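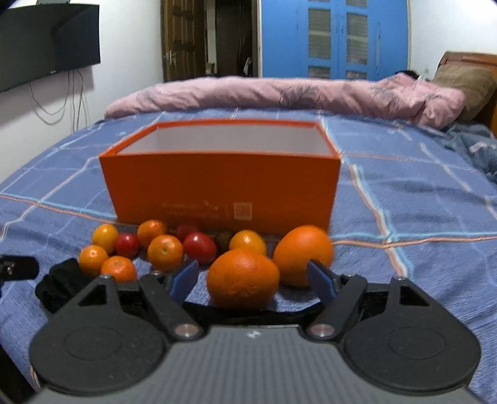

Home Docs Data Tools Changelog Contact

# Rendbridge Home Pick – Collection Rules and Data Card

Rendbridge Home Pick is a set of short pick-and-place recordings made in lived-in homes with a hand-held gripper. This file covers what is in the set and the rules a recording has to meet before it is accepted. Release notes are kept separately.

Last edited 29 Jul 2024.

## Contents

- 2,805 accepted episodes
- 257 scene layouts
- 440 episodes held back for testing, with no layout shared with the training part

One episode is one operator, one layout and one task, from first motion to final release. Typical tasks are moving fruit into an open box, sorting by size, and clearing a surface. Layouts are set up on beds, tables, counters and floors.

## Setting up a layout

1. Use the home as it is. Do not clear the background or change the bedding to get a plainer surface.
2. Put the container down first, open side up, then place the objects.
3. Mix sizes. A fruit layout should have at least one item that nearly fills the jaws and one that is much smaller, such as a large orange and a cherry tomato.
4. Let some items touch or partly hide each other. Evenly spaced rows were overused in the first Skunevetti sessions and are no longer accepted.
5. Real fruit only. Replace anything split or leaking and wipe the fingertips.
6. Note the surface type. On soft bedding, round items roll toward any dip, and reviewers read those episodes differently.

Shuffle the objects between episodes. Change the container after every session.

## Handling the gripper

- Start with the jaws open and the camera facing the objects.
- Approach at a steady speed. Fast wrist turns blur the image and are the most common reason for rejection.
- Close until the item is held, and no further. Cherry tomatoes need a light grip.
- Do not push items along the surface unless the task sheet says so.
- Release inside the container, below the rim if there is room. Dropping from above the rim is a fault.
- Keep the free hand out of view. If it enters, stop and mark the episode.
- A missed grasp may be retried 2 times. Keep the misses in the file – they are labeled, not trimmed.

## Privacy

A bedroom or kitchen shows more than the task area, and the wide lens picks up most of it. Get written consent from the household before the first session, covering every room that can be seen through an open door. Put away mail, photos, medicine and anything with a name on it. Switch off televisions and other screens. No person other than the operator may be in the room.

If a household withdraws consent, all of its episodes come out at the next release and the counts above are changed to match.

## Review

Each episode is checked by two reviewers who did not record it. They mark it accept, fix label or reject. Where they disagree, the Lehner checklist decides, and if it doesn't cover the case the episode is rejected and the case is added to the checklist.

## Known limits

- Round fruit is overrepresented. Flat and floppy items are planned for September.
- Most sessions were recorded in daylight.
- Small printed text on boxes is often unreadable. Do not use the set for text reading.
- No force readings. Grip force can't be worked out from jaw width on soft fruit.

## Use

Free for research. Do not try to identify homes or households. Report any episode that breaks the privacy rules by episode number, and leave the clip itself out of the report.

Related

- Flinevbridge label format, field list
- Lehner checklist for reviewers
- Skunevetti sessions: what was dropped and why
- Household consent form, blank
- Cleaning and storing the gripper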